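Living with a tiled top

Small square tiles went out of kitchens when laminate came in, and most people who had them were glad to see the back of the grout. Now they are on sale again in plain colours, and people who grew up wiping them down are putting them back.

The peach is the one that sells. Clakon lists it as a pale shade and Dreßler as a warm one, and on a sample card you would struggle to tell the two apart. It changes with the light more than white does. Under a cold bulb it goes close to beige, and late in the day it can look orange. Take a loose sheet home and leave it by the window for a few days before ordering.

What you put on it matters more than usual, as the grid is already a pattern. Large printed plates fight with it. Plain strong colours do better, and anything you can see through does well, because the lines carry on underneath.

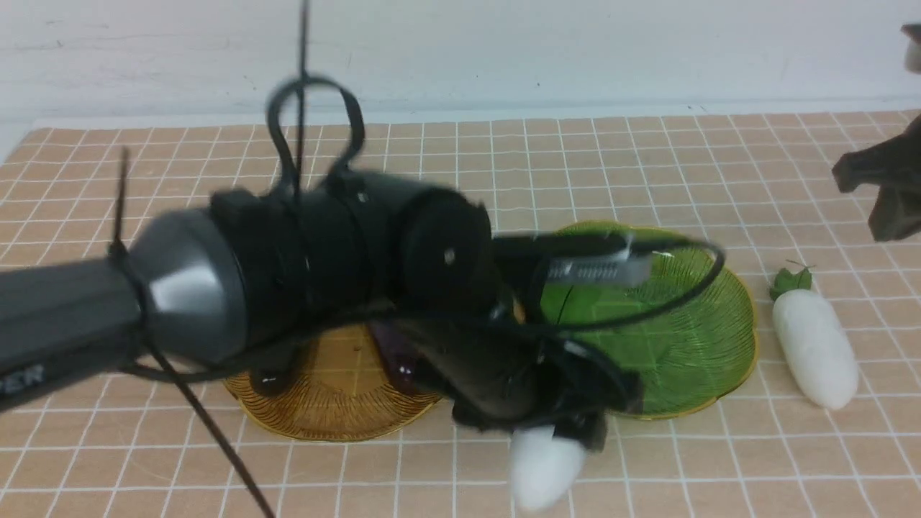 Amber and green plates side by side on peach tiles with white lines.

Green is the easiest colour to place against peach. A thin gold edge helps to pick out the shape, and a wavy rim breaks up all those straight lines. I would keep to two colours and leave plenty of bare tile between the plates and the wall. White goes well too, but only if the grout is clean.

Grout is the work. Pernico's sealer costs £20 a tin and goes on with a small brush, two coats, with a night between them. Wipe off what lands on the tiles before it dries or it leaves a shiny ring. Tea and beetroot are the worst for staining. Bleach will lift most of it, but it takes the sealer off as well, so you are back to the brush.
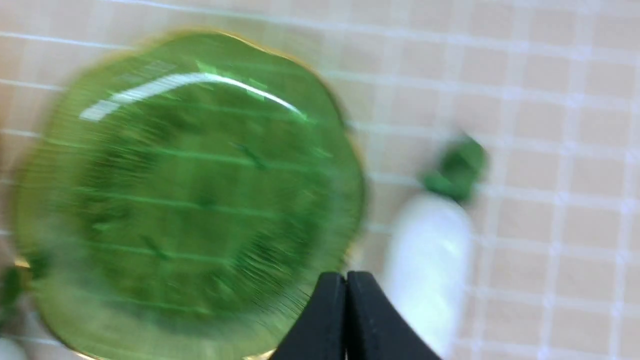
Shalini Sisodia, homes writer

Green leaves over pale peach are a good test of a room's light. If the dark greens turn black in the afternoon, you need another lamp.

Then there is the wall. Few people budget for it. A new top makes old paint look older, and the strip just behind the tiles is where chair backs, trays and elbows leave their marks. Matt off-white is pleasant to look at and hard to wipe. Rub at a grey smudge and you often get a wider one. A wipeable finish up to elbow height costs more per tin and saves repainting every December. 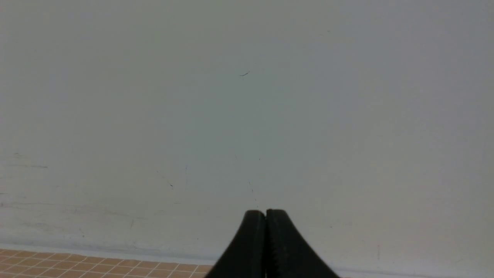
One reader in Bunilberg wrote to say she had given up on matt paint altogether after 29 years of touching it up, and that a strip of eggshell along the back of the tiles was the best money she had spent on the kitchen. She did the whole length in one evening and left the rest of the wall as it was.

If you go the same way, buy the eggshell in the same colour from the same maker. The difference in sheen shows from the side, less so from the front. Mask the joint, and pull the tape while the paint is still soft.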